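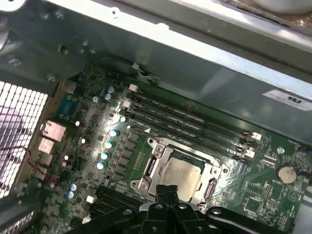 My brother-in-law says anyone still fixing a server this old should just rent one by the hour and get a hobby. This is the hobby. I have explained this at two separate dinners.

Where we are: the heat spreader has a faint stain I have now wiped 3 times. It has decided to stay. Fine. It goes under a heatsink, it's not going to prom.

The board came from a surplus place in Prillholm, listed as "pulled, untested, heavy." Two of those were helpful. Shipping was 30 dollars, and the seller threw in a bag of screws, none of which fit anything in the chassis.

I do like the layout. Memory slots on two sides of the socket, little white latches on the ends, everything in its row. Somebody cared about this green rectangle once. Then somebody sold it by weight.

The forum at Markden has a thread on this exact model. It is 108 pages long. Page 1 says "easy job, one evening." I stopped reading around the page where they start arguing about washers.

For thermal paste I have a tube of Imix left over from last July. The cap was on, which puts it ahead of every other tube in this house.

Someone asked what it's for. Backups. Specifically 654 gigabytes of photos, most of them of the same dog, who remains unimpressed by redundancy.

Heatsink tomorrow. The power supply is still in the mail, so until then it's the quietest server I've ever owned.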